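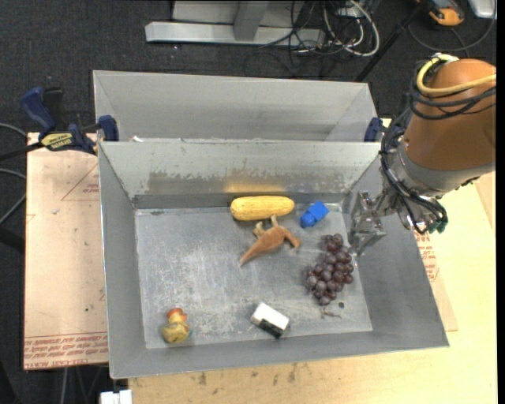

How often should you clean out a toy bin? Twice a year is plenty for most households, plus once more whenever the smell changes.

Print this page | E-mail this page
66 shares | 2 comments

How to Clean Out and Reset a Metal Toy Bin
By Osian Vaughan
July 2018

A metal bin is a fine thing to keep toys in. It won't crack, it won't soak anything up, and it makes a noise like a car accident every time a child drops a dinosaur into it. What it does need is a proper emptying now and then, preferably before the day you reach in for a rubber duck and find last season's raisins.

You'll need a bucket of warm water, dish soap, two old towels, a soft brush, and an hour when the children are elsewhere.

1. Take everything out. I mean everything, including whatever is wedged along the back wall. Don't tip the bin upside down over the rug. I have done this and I now own a different rug.

2. Pull out the things that aren't toys. Twigs, crumbs, dead batteries, stems of unknown origin. Ask before you throw away a twig. My neighbor Valbona Trajkovski threw one out in good faith and heard about it until October.

3. Check the play food. Toy corn and toy grapes are easy to tell from the real thing until somebody has put the real thing in with them. Squeeze a grape. If it gives, and then keeps giving, it goes in the trash.

4. Wash the hard plastic. Corn cobs have rows of kernels and every row holds dirt, so go along them with the brush. Dinosaurs collect grime where the legs meet the belly. Wipe anything with a battery door using a damp cloth and keep it out of the bucket.

5. Deal with the duck. Squeeze it hard over the sink. If what comes out is gray, and the duck has a hole in the bottom, say goodbye to the duck. If it has no hole, wash it and move on with your life.

6. Wipe down the bin. Start with the walls, then the floor. Scuffs and scrape marks are in the metal and will still be there when you're done – leave them alone. I spent an evening on mine with a paste from the Zinville hardware store and produced a cleaner set of scratches. Skip steel wool altogether, as it adds marks of its own.

7. Feel the rim. Run a folded towel along it, slowly. If the towel snags, smooth the spot with fine sandpaper or cover it with edge trim before small hands go back in.

8. Dry it. Go into the corners with the second towel and leave the bin open overnight. Toys go on a rack, duck included.

9. Put back less than you took out. One loose layer across the floor is what you want, with some metal showing between things. A child who can see the dinosaur will not empty the whole bin to find the dinosaur. The rest goes in a closet, to be swapped in later and greeted as new.

Any blocks missing their set can go in a jar. They never find their set, but the jar looks like a system.

Comments (2)

Sumaiya W.: Vinegar works on the smell. Rinse it after or you'll have a new smell.

Issa Aoun: We kept the duck. No regrets so far.

Search this site Enter keyword Go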